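Pikari cell, Pirkilside bench. May, after lunch.

Left arm dropped out again during the pencil case job. Wrist joint tripped on following error at episode 34, mid-descent, and the arm sagged before the brake caught it. The right arm carried on with its half of the move for about 300 ms, and that bothers me more than the trip. Both arms are meant to halt together. Hit the stop, nothing bent, no one near the rail.

Log shows the stop request leaving the left controller straight away. The right one took it late because the message sat in the queue behind camera traffic. Same pattern in the run Shigeru Shibata flagged, which I had put down to a bad connector. It wasn't the connector. Swapped it anyway.

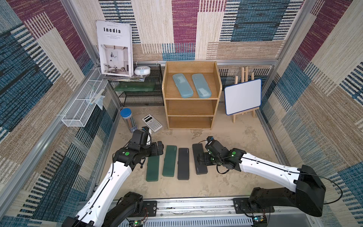 Both arms over the row of pencil cases, green lights on at the wrists.

Moved the stop signal to its own line and put the watchdog on the right controller. Forced a fault on the left by hand with speed turned down: right arm halted at once. Not yet tried at full speed.

Still don't know why the wrist trips in the first place. Current limit is set to 436, the Alvarado sheet says 500 for this joint. Have left it alone until Oltton reply.

Until then: low speed only, one person on the stop button, hands out of the cell while the drives are live.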